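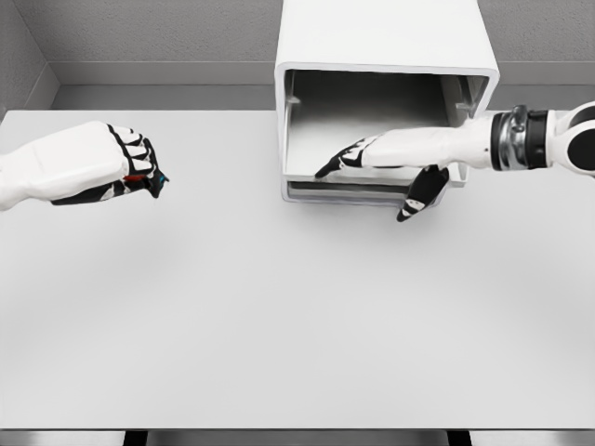
Simulated cabinet task, right hand at the open compartment, left hand closed and clear of it.

Reviewers wanted: good practice rules for household robot testing
Mernberg, part time, paid, remote possible

Most claims about household robots come down to one number. The robot did the task so many times out of 100, and the number goes in a slide. We have read a lot of those slides at Mernberg and we don't believe many of them. Ask what counted as a success and you often get a long pause, or a definition that was written after the runs were finished.

Mernberg is putting together a set of written rules for reporting two-handed manipulation tests, in simulation and on hardware. We are looking for 3 outside reviewers to go through the draft and tell us where it is weak. We would like at least one of them to think the whole effort is a waste of time and be able to say why.

What the draft covers so far

Section 1 is about stating the task before the test. "Interacts with the cabinet" is not a task. Which part gets touched, how far it has to move, and whether brushing the side wall on the way in counts as a fault all have to be written down first.

Section 2 is about the hand that isn't working. Plenty of test reports score the active arm and ignore the other one. A closed fist held over an empty stretch of table is fine in a render. Over a kitchen counter with a person leaning on it, we would want to know who decided it could be there and what it was allowed to do next. The current draft says the idle hand must have a declared rest position and a declared limit on movement. One early reader called this fussy. Maybe so.

Section 3 is about simulation, and this is where the arguments are. Clean tables, even light and plain gray walls make for tidy results. We do not say simulated results are worthless. The draft says they must be labeled as simulated wherever they appear, including in the short version that goes to buyers, and that a result from simulation can't be used alone to support a safety claim. Two of the groups that commented on this section wanted the second part taken out. It is still in.

Section 4, on fault logs and who gets to see them, is half written and not very good.

What you would do

Read the draft, which runs long. Score a batch of recorded test runs using only the written rules, without talking to the other reviewers. There are 3,000 runs in the pool and you will be given a share of them, most from the Stuvo cabinet set and the rest from Triệu. Then write up every case where the rules gave you no answer, or gave you two. If reviewers scoring the same run can't agree, we take that as a fault in the rules and we will rewrite them.

There are 2 review rounds. The first starts in June. Calls are kept short and are held at 10 a.m. Mernberg time.

Who should apply

People who have run robot tests and had to sign off on the results. People from machine safety, lab quality or product inspection who have never touched a humanoid hand are just as welcome. You should be able to write a plain paragraph. You don't need to code, though you will need a computer that can play the Mikon viewer files without choking.

Please don't apply if you are employed by a company whose robot appears in the pool. If you have consulted for one, tell us and we'll look at it case by case.

What we can't promise

We can't promise anyone will adopt these rules. Good practice documents are easy to publish and easy to ignore, and a logo on the cover changes nothing on the test bench. Your comments will be printed in full with our replies, including the ones we reject. You may be named or stay anonymous.

How to apply

Send one page. Pick a published robot success rate, any one you like, and list what you would need to see before you repeated it to a customer. No resume in the first round. Applications close at the end of May, 5 p.m. Mernberg time.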